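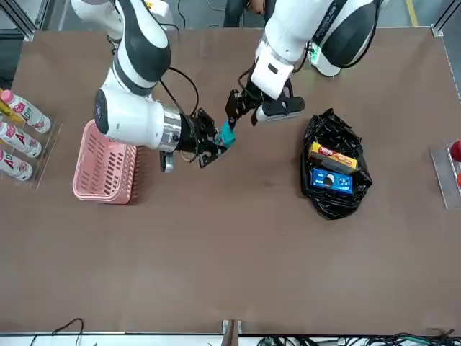
Yeshi Wolde asked, after using the previous issue of this guide, whether the bag may lie on the table while the basket is still being filled, and whether boxed goods may be put down on it in the meantime. Both are allowed. The earlier wording ("bags are to be brought to the table when needed") has been withdrawn, and steps 4.2 and 4.3 below replace it.

4. Setting up the packing table

This section covers the layout of a single packing table for small mixed orders: bottles, boxed snacks and small loose items. It applies to the tables at Rultutetti and to the second room at Tzavaras. For the long bench at Tzavaras, see section 6.

4.1 Before you start

You will need:
– one table with a flat, wipeable top
– one clear rack for bottles
– one plastic basket with slotted sides
– bags of the size given on the order sheet
– a dry cloth and a damp cloth

Wipe the top with the damp cloth, then with the dry one. Check that the basket has no labels or order slips left in it from the previous order. Slips tend to stick flat against the bottom and are easily missed.

Caution: do not set up on a top that is still wet. Cardboard boxes take up water through the base and the print will lift.

4.2 Placing the rack, the basket and the bag

1. Stand the rack along the left edge of the table. Push it down by hand at both ends and check that it does not rock. If it rocks, turn it end for end before trying anything else.

2. Place the basket to the right of the rack, with its long side running the same way as the rack. Leave a gap of 100 mm between the two so that a bottle can be lifted out without catching the rim of the basket.

3. Lay the bag on the right-hand part of the table. It does not have to be smoothed out. Keep the opening clear of the table edge.

4. Keep the middle of the table free of stock. Items pass through it on their way to the basket and are looked at there.

Note: left-handed packers may reverse the whole layout. Do not reverse only part of it. A rack and a bag on the same side will lead to bottles being put down on top of the bag, and they roll.

4.3 Loading the table

Load only what is on the current order sheet, plus bottles kept as table stock.

5. Lay the bottles on their sides in the rack, one above the other, labels facing up. Keep bottles of the same product together. If the caps are of the flip type, press each one shut with the thumb before laying the bottle down.

6. Other items may share the rack if they do not lift a bottle out of its place. Put them at the far end, where they can be seen past the bottles.

7. Put boxed snacks on the bag, flat side down. Two boxes may lie side by side. Do not stack them, as the lower box is then often left out of the count.

8. Keep the basket for small items only. These are picked up one at a time, turned once so that all sides can be checked, and then put in.

Caution: no bottle larger than 1000 ml is to be laid in the rack. Stand larger bottles on the floor shelf and bring them up last.

4.4 Handling small items

Small items are the most common cause of a short order. They slide under the bag, fall behind the rack or go through to the next order in the bottom of the basket.

9. Pick up the item by its narrow part, if it has one.

10. Hold it over the middle of the table while checking it. Where two people share a table, the item is passed from one to the other here and is not put down between them. The first person lets go only when the second has hold of it.

11. Lower the item into the basket. Do not drop it in. The slots in the sides are wide enough to catch a thin handle or a tag, and pulling it free can bend it.

12. Mark the item on the order sheet. Sotiris Stergiou suggests marking it before the next item is touched, and this is now the rule at both sites.

Note: if an item will not lie inside the basket, leave it on the table beside the bag and write "loose" against it on the sheet.

4.5 Filling the bag

13. Move the boxes off the bag and stand them behind it.

14. Open the bag fully and shake it once to separate the sides. Thin black bags are hard to see into. Put a hand to the bottom and check both corners.

15. Put in the bottles first, upright, caps at the top.

16. Put in the boxes next, on edge, against the side of the bag furthest from the bottles. Biscuit and cookie boxes go in last of the boxes.

17. Tip the contents of the basket into the hand, not directly into the bag, and place them on top.

18. Weigh the bag. The limit is 3000 g. If it is over the limit, divide the order between 2 bags and write "1 of 2" and "2 of 2" on the slips.

19. Fold the opening over twice. Fix the slip to the fold.

Caution: lift a full bag from underneath. The handles, where fitted, are for carrying the bag once it is off the table.

4.6 Leaving the table between orders

Bottles kept as table stock may stay in the rack. Everything else is cleared. An unused bag may stay where it is, provided it has been checked as in step 14 before the next order is started.

At the end of the day, take the bottles out as well and wipe the rack. Clear racks show cleaning marks; use the dry cloth last. On Sunday the basket is washed by hand in warm water with a little washing-up liquid, rinsed, and left upside down to drain. Do not put it in a dishwasher – the sides bow and it will no longer sit flat.

4.7 Faults

Bottles roll out of the rack. The rack is not level, or a wide item has been pushed in beneath them. Remove the item and repeat step 1.

Basket slides when an item is put in. The underside is dusty or damp. Wipe both the basket and the table.

Box corners crushed. The boxes were put in before the bottles, or the bag was too small. Use the next size up and repeat from step 14.

Bag splits along the bottom seam. Check the weight first. If it is under the limit, put the rest of that roll aside and enter the roll number in the Witolex log.

Item missing at the final check. Look under the bag, then behind the rack, then in the basket. If it is still missing, hold the order and start a new sheet for the one that follows.

Packing for cold goods is covered in section 5.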